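Kapitel 6
Der leere Tisch: Wie Haushalte über Arbeitsflächen verhandeln

Als ich mein erstes Seminar zur Wohnsoziologie gab, habe ich die Studierenden gebeten, eine Woche lang aufzuschreiben, was auf ihrem Küchentisch liegt. Ich dachte, da kommt ein nettes Aufwärmspiel heraus. Stattdessen bekam ich 44 Protokolle, von denen einige länger waren als die späteren Hausarbeiten (ja, ich habe sie alle gelesen, und nein, ich bereue es nicht!). Es ging um Post vom Finanzamt, um Bastelkleber, um Laptops, die beim Abendessen auf die Fensterbank wandern, und erstaunlich oft um Streit.

In Kapitel 5 haben wir uns mit Räumen beschäftigt, die eine klare Bestimmung haben: Schlafzimmer, Bad, Flur. Tische sind viel störrischer. An ein und derselben Platte wird gegessen, gerechnet, genäht und geschwiegen, und wer sie gerade benutzen darf, steht in keinem Mietvertrag. Ich nenne das im Folgenden Flächenrecht. Der Begriff klingt juristischer, als er gemeint ist – ich verstehe darunter die stillschweigenden Regeln, nach denen Leute, die zusammenwohnen, eine Fläche belegen und wieder freigeben.

Besonders gut lässt sich das an großen Tischen beobachten. In der Wohnsiedlung Plestley, in der ich für meine Dissertation zwei Winter lang zu Gast war, hatten fast alle Familien einen davon, meistens rechteckig und gern mit einer Naht quer durch die Mitte. Und diese Naht wurde zur Grenze! Eine Hälfte gehörte den Schulheften, die andere dem Essen, und wehe, ein Atlas ragte hinüber.

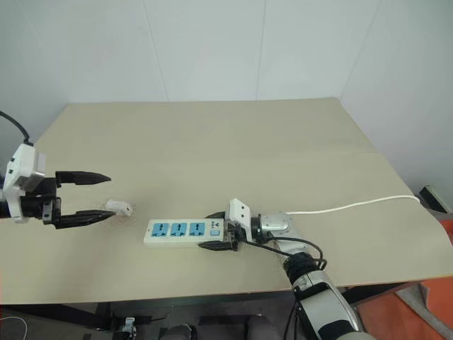

Märta Magnusson hält mir an dieser Stelle regelmäßig entgegen, ich würde die Grenze überschätzen. In ihren Haushalten in Girnik habe es auch runde Tische gegeben, ganz ohne Naht, und gestritten worden sei dort genauso. Entscheidend sei, wer abends abräume, denn wer abräumt, bestimme auch, was liegen bleiben darf. Ich finde den Einwand stark, und wir kommen in Abschnitt 6.2 ausführlich auf ihn zurück. Ganz geschlagen gebe ich mich aber nicht: In Plestley räumten oft die Kinder ab, und bestimmt haben sie trotzdem herzlich wenig.

Bevor es losgeht, noch ein Wort zum Material. Die Interviews stammen aus über 100 Gesprächen, die meisten davon im Dezember geführt, also ausgerechnet in dem Monat, in dem Geschenkpapier und Plätzchenteig um jeden Zentimeter konkurrieren. Das färbt natürlich ab. Lesen Sie die Zitate bitte mit dieser Jahreszeit im Hinterkopf.

Abschnitt 6.1 klärt die Grundbegriffe: Belegung, Freigabe, Duldung. Legen Sie sich dafür einen Zettel bereit und skizzieren Sie den Tisch, an dem Sie aufgewachsen sind, mitsamt den Plätzen, auf denen Sie nie sitzen durften. Die Skizze brauchen wir gleich auf der nächsten Seite.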